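Home Reviews Checklists Kits and Parts Workshop Contact

Hand-held gripper kit, pre-use and trial inspection checklist with comments

Reading time: 4 minutes

Kit under review: Astine hand-held gripper, trial unit
Supplier: Tostis
Inspected by: Wing-sze Chou
Second check: Dörte Oltmanns
Period: January trial, household folding and tidying tasks

This sheet covers the trial unit only. Ratings are OK, WATCH or FAIL. A WATCH item can go on being used but has to be looked at again before the next session. A FAIL item stops work until it is fixed. The comments are the inspector's own and have been left as written.

PART A - BEFORE PICKING UP THE TOOL

A1. Case and contents match the packing slip.
OK. Spare finger pads were in the lid pocket and not in the tray shown on the slip. Tostis has been told.

A2. Instructions supplied and readable.
WATCH. The English sheet leaves out the pad replacement page. We used the drawings in the German one, which Dörte read through for us.

A3. Body free of cracks, sharp moulding edges and loose plastic.
OK. One rough spot near the grip, sanded back.

A4. Weight suitable for one-handed use over a full session.
WATCH. Fine for the first half. My wrist was sore by the end. Dörte has a bigger hand and had no complaint. Suggest swapping operators at the break.

PART B - JAWS AND LINKAGES

B1. Pivot pins seated, caps flush, no side play.
OK. Checked with the jaws open and closed. One cap turned freely under a fingernail at first but did not lift. Marked with paint pen so any movement will show.

B2. Both fingers travel evenly and meet in the centre.
OK after adjustment. The left finger lagged slightly out of the box. The adjustment takes a small hex key, not supplied.

B3. Finger pads secure, texture not worn or clogged.
WATCH. Knit fabrics leave fluff in the texture. Brush the pads out with a dry toothbrush at the end of each session. After 50 grasps on woollens there was enough fluff to change the feel of the grip.

B4. Pinch points identified and operator shown where they are.
OK. The gaps in the linkage arms close as the jaws move. Keep the free hand behind the body of the tool. I would like to see a warning label here, and the Dastus kit we looked at last year did have one.

B5. Jaws release fully when the trigger is let go.
OK. Repeated with a towel, a sock and a hat.
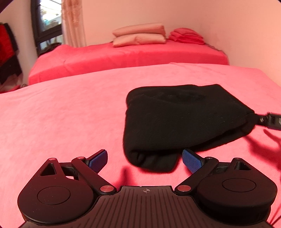 B6. Tool can be put down without trapping fabric.
WATCH. On a soft surface it tips to one side and the pads can rest on whatever is underneath. Set it down on a hard surface if there is one in reach. Tostis sells a stand for it, but we did not have one to try.

PART C - WORK AREA

C1. Cables and plugs kept out of the jaws.
WATCH. This is the item I would push hardest. A cable lying near clothing is easy to pick up along with it, and a pull on a connector can damage the plug or whatever it goes into. Before each grasp, look for cords beside or inside the item. Unplug anything that is live and move the lead out of reach.

C2. Enough room to move both elbows.
OK. Bedrooms are tight. Stand at the side of the bed and don't lean across it with the tool held out.

C3. Lighting steady enough to see the pads meet.
OK during the day. Strong window light made the pads hard to judge from some angles. Drawing a curtain partway fixed it.

C4. Floor clear behind the operator.
OK. You do step back more than you expect to.

C5. Household told that recording or trial work is under way.
OK. Signed sheet held by Dörte.

PART D - AFTER USE

D1. Pads brushed, body wiped with a dry cloth.
OK. No spray cleaner. The fine ridges on the body hold moisture.

D2. Centre mark on the body clean and legible.
OK. Wipe it gently. I don't know how well the print will wear and Tostis couldn't tell me.

D3. Faults written up before the case is closed.
WATCH. Missed on 4 sessions. Filled in later from memory, which isn't good enough.

D4. Session count recorded.
OK. Total at close of trial was 305 grasps, logged by hand.

SUMMARY OF RATINGS

No FAIL items. Repeat A2, B3 and C1 before any purchase is made. The missing English page should come from Tostis in writing - a phone call won't do.

SECOND CHECKER'S COMMENTS (Dörte Oltmanns)

I agree with the ratings except B6, where I would have given a FAIL for use on beds. A mattress is where most of the folding gets done, so the stand should come with the kit. I also timed a pad change and it took roughly 3 minutes with the right key, much longer without. Put a key in the case.

Related items
Shek wrist support, fitting notes
Dastus gripper kit: inspection sheet
Replacing finger pads on hand-held tools
Cable safety for home trials
Blank checklist for printing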